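Rechercher sur le site… OK

Les piles, la table, les bacs – galerie

Mise en ligne le 23 septembre 2022, vite fait, entre deux cartons. J'avais promis la page pour août. Bon.

Pour ceux qui prennent en route : on vide et on range la maison de Semcombe pièce par pièce, une page par chantier. Il y a eu la page du buffet, celle du placard sous l'escalier (longue, désolé), celle des bocaux. Celle-ci, c'est les piles. Petit sujet, je sais. Mais il y en avait partout. Tiroir de la cuisine, boîte à couture, poche de l'imperméable, fond du panier à pinces à linge. Une dans le sucrier, le vieux, celui sans couvercle.

Peu de photos cette fois, plus de notes. Les notes servent surtout à la famille, qui va refaire la même chose à Prenesden cet hiver et qui me pose toujours les mêmes questions par message. Tout est là, lisez.

La table d'abord. Bois clair, dessus lisse, rien de précieux. On la garde pour tous les tris. Elle est bien pour les petites choses sombres, elles ressortent dessus, on les retrouve. Sur la toile cirée à motifs de la cuisine on perdait tout – les vis, les boutons, les piles boutons surtout.
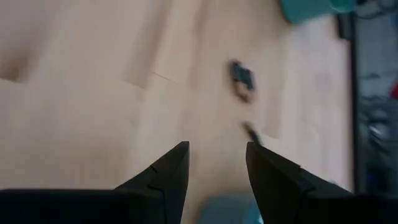
Les tiroirs, donc. Méthode numéro un, celle qui n'a pas marché : trier directement dans le tiroir. On pousse à gauche, on pousse à droite, on ferme, tout se remélange. Fait deux fois. Arrêté.

Méthode numéro deux : tout renverser dans un grand carton, puis sortir par petites poignées. Mieux. Le carton pesait son poids, fond renforcé au scotch brun. Prendre un carton bas, pas un carton à bouteilles, sinon on pêche à l'aveugle avec le bras jusqu'au coude.

Ce qu'il y avait avec les piles, en vrac : élastiques fondus, bouchons de stylo, deux clés qui n'ouvrent rien, un dé, des trombones (mauvaise idée, les trombones avec les piles), un ticket de caisse devenu blanc, la télécommande de l'ancien poste sans son cache. Les trombones, on les enlève en premier. Tout ce qui est métal et qui traîne, pareil.

Les modes d'emploi étaient dans le même tiroir. Mis de coté, ils auront leur page. Ou pas.

Pour les bacs : du plastique, pas de métal. Des bacs avec des poignées, on les traîne d'une pièce à l'autre, on les rince après. Au début j'avais pris des saladiers, ça roule au fond et on ne voit plus rien. Les bacs, on les pose de chaque côté, les piles entre les deux, et on avance.

L'étiquette sur le bac, on a essayé le ruban de peintre. Il se décolle quand on attrape le rebord. Maintenant un bout de carton posé dedans, écrit gros. « À tester », « à porter ». Suffit.

Le testeur. Le petit Drurnine à aiguille, acheté exprès. Correct pour les piles rondes, pénible pour les plates, la languette est trop courte. Faut appuyer. L'aiguille hésite, on attend, on décide. Dans le doute : la pendule. Une pile un peu molle fait encore tourner une pendule pendant des mois, alors qu'elle ne fait plus rien dans une lampe. J'ai une boîte « pendules » maintenant, à part. Ça fait rire à la maison mais tout le monde pioche dedans.

Ne pas se fier à la date imprimée. Des bonnes dates complètement à plat, des vieilles qui poussaient l'aiguille à fond. Aucune logique. Enfin si, sûrement, mais pas eu le temps de chercher.

Celles qui ont coulé : gants, sachet à part, mains lavées quand même. Les compartiments abîmés (la lampe du garage, le réveil bleu) : coton-tige, un peu de vinaigre, sécher longtemps. Le réveil est reparti. La lampe non. Les ressorts étaient mangés, on n'a pas insisté.

Les rechargeables, à sortir du lot tout de suite. Elles ressemblent aux autres quand l'étiquette est usée et c'est comme ça qu'on en jette. On en avait déjà jeté, je crois, vu que le chargeur a quatre places et qu'il n'en reste jamais quatre.

Les piles boutons : ruban adhésif dessus et dessous, dans un bocal qui ferme, en hauteur. Pas sur la table quand les petits sont là. Pas négociable, ça.

Le gros du travail ensuite – les piles rondes ordinaires. Les argentées d'un côté, une Duracell noire et cuivre qui traîne plus à droite, les bacs en plastique de part et d'autre. Le bac bleu-vert à gauche.

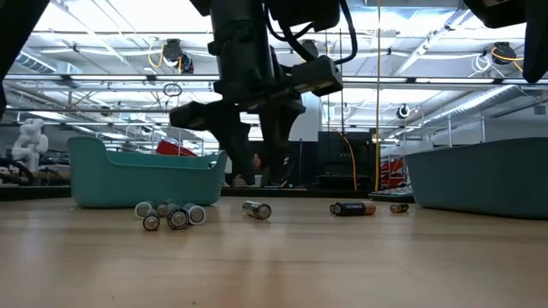 Question taille, on range par format après le test, jamais avant. Avant, on trie deux fois. Les fines et les moyennes se mélangent tout le temps dans la main, on les couche côte à côte et on voit. Les grosses pour la radio, boîte à chaussures, on n'en avait presque pas.

Coucher les piles ou les mettre debout ? Grand débat à table. Debout c'est joli, ça tient trois minutes, quelqu'un pose une tasse et tout tombe. Couchées ça roule, mais pas loin. On a fini par mettre un torchon plié au bord. Le torchon reste.

La lumière : le plafonnier, et basta. Ça fait des reflets sur le bois, il faut bouger la tête pour lire ce qui est écrit sur certaines. La lampe de bureau aidait, elle est partie avec le carton « bureau », lequel est au fond du garage, derrière le reste.

Dépôt. Il y a un collecteur à l'entrée du magasin d'Arruda, 83 rue du Lavoir, à droite des caddies. Le tube transparent. Il se remplit vite, regardez avant de tout porter depuis la voiture. Moi j'ai fait l'aller-retour pour rien une fois. La déchetterie prend aussi, mais elle ferme tôt et il faut la carte.

Premier sac porté : 900 grammes à la balance de cuisine. C'est rien. J'aurais dit le triple, à le tenir à bout de bras. Pour les autres sacs, pas pesé, la balance était emballée.

Ne pas mettre les sacs dans le coffre avec la caisse à outils. Sac percé, piles sous la roue de secours, j'en retrouve encore.

Ce qu'on garde à la maison : une boîte, une seule, dans l'entrée. Neuves à droite, « pendules » à gauche, une séparation en carton au milieu. Quand la partie neuve est vide on rachète, avant non. Les grosses promos du magasin, par paquet de 52, c'est fini, c'est comme ça qu'on s'est retrouvés avec des piles dans le sucrier.

Questions reçues depuis la page des bocaux, je réponds en vrac :

– Les bacs viennent d'où ? Ils étaient déjà là, dans la buanderie. Pas de référence, pas cherché.

– Le testeur vaut le coup ? Si on a un tiroir, non. Si on a une maison entière, oui. Je le prête, il faut venir le chercher.

– On peut tester en les faisant rebondir ? J'ai lu ça aussi. Essayé sur le carrelage, pas convaincu, et ça fait un bruit pas possible. J'ai repris l'aiguille.

– Et les ampoules ? Autre carton. Autre page. Elles sont emballées dans du journal et j'ai pas le courage.

– La table est à donner ? Non. On me l'a demandé plusieurs fois. Elle sert.

Pour Prenesden, puisque c'est la suite : regardez derrière les radiateurs, dans les lampes de poche (toutes), dans les jouets du grenier. Les jouets surtout. Le petit tournevis cruciforme est dans la boîte à thé, il ouvre presque tous les caches. Commencez par le grenier tant qu'il fait jour, il n'y a pas d'ampoule en haut. Prenez les bacs, je les ai rincés, ils sèchent à l'envers contre le mur de la cour. Et rapportez-les, merci.

Prochaine page : les câbles. Tous les câbles. J'ai acheté des attaches, trop courtes évidemment, il faut que je les échange. Si quelqu'un passe par Arruda avant la fin du mois, le ticket est sur le frigo, sous l'aimant en forme de citron.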